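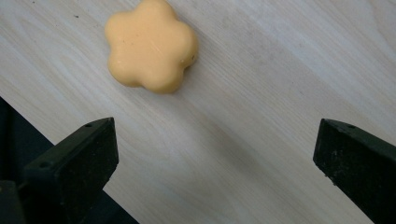

# Can you tell soap from wax by looking at it?

Nayara Meireles, with Hamish Ngata
Materials and Perception, second project, May

## What we were told

The starting point was a sentence in our course reader, which says that people identify everyday materials by sight "quickly and reliably". No number came with it. Our supervisor said we could take it as background. I didn't want to, mostly after spending a whole afternoon in the workshop unable to tell our own test pieces apart once Hamish had moved them.

Our question was narrow. If soap, wax and modelling clay are given the same shape and close to the same colour, can someone name the material without touching it?

## The pieces

We used one silicone mould from Paiva, a flower with six rounded lobes and thick sides. The shape was Hamish's choice. I argued for a plain block, on the grounds that a flower makes people think of guest bathrooms before they've looked at anything. He said a block would make them think of a bar of soap, so we'd have the same problem in a duller form. I still think I was right, but I can't show it.

There were four pieces in the set:

- Soap A, melt-and-pour base
- Soap B, same base, same batch, poured second
- Wax, a soft blend
- Clay, pressed into the mould and smoothed by hand

All four were tinted a pastel orange. Matching took three rounds and they still weren't identical. The clay came out slightly greyer, which we only noticed in daylight. We reduced the shine by wiping the faces with a dry cloth, and we left small specks and marks alone, as picking at them made bigger ones.

## How it was run

The pieces sat on a pale tabletop in the foyer under a Clulteris lamp, which read 700 lux at the table surface. People stood behind a strip of tape, looked for as long as they liked, and filled in a sheet with one answer per piece: soap, wax or clay. No touching and no leaning in to smell. We did not scent the soap, but the base has a smell of its own up close.

We collected 300 sheets. With four pieces each that should have given 1200 answers, and we got 1094 we could use. The remainder were blanks, double ticks, and a few people who wrote in "candy" or "chalk".

Answers were typed into Cirby, then checked by the other person against the paper.

## Results

| Piece | Usable answers | Correct | Per cent |
|---|---|---|---|
| Soap A | 281 | 190 | 67.6 |
| Soap B | 270 | 118 | 43.7 |
| Wax | 276 | 143 | 51.8 |
| Clay | 267 | 135 | 50.6 |
| Total | 1094 | 586 | 53.6 |

Guessing at random among three options would get a third of them right, so 53.6 per cent looks decent. Hamish's first draft of this section said the result "supports the reader". I took that line out, and we had a discussion about it.

My objection is the second soap. Two of the four pieces were soap, and anyone who ticked "soap" all the way down would have been right on 551 of the usable answers, or 50.4 per cent. Against that, our 300 careful lookers gained 35 answers. I wouldn't call this reliable.

The two soaps bother me more. They came out of the same jug and the same mould, and one was recognized far more often than the other. Material can't explain that. We have three possible explanations and no test of any of them:

1. Soap A was always on the left and was looked at first. Having written "soap" once, people may have been unwilling to write it again.
2. Soap B sat nearer the edge of the lamplight and looked duller.
3. The surfaces differed in some way from pouring second.

I favour the first. It was a design mistake and an avoidable one: we had a shuffled order planned and dropped it after the first hour because the sheets were getting mixed up.

## What Hamish thinks

He asked for a paragraph and this is fair. He points out that the wax and clay pieces were each named correctly by half the people who answered, with only one of each on the table, and that a person ticking soap throughout would score zero on both. So people were seeing something. He suspects it was the edges: the wax catches light where the lobes curve down, and the clay doesn't. Several people mentioned edges without being asked. Several others said "it just looks soapy" about the wax.

## Problems we'd fix

- Shuffle the order, and number the sheets beforehand.
- Don't tell people there are three materials. Let them write anything.
- Use equal numbers of each, or tell them the numbers aren't equal.
- Move the table away from the window. The lamp reading was taken once, in the morning, and the upper end of the tabletop was much brighter by three.
- Repeat with touch allowed, which is the comparison the reader implies and gives no source for.

The Grerent lab upstairs has a gloss meter and has said we can book it next term. Until the two soaps have been measured I would leave the word "reliably" out of anything that cites this report.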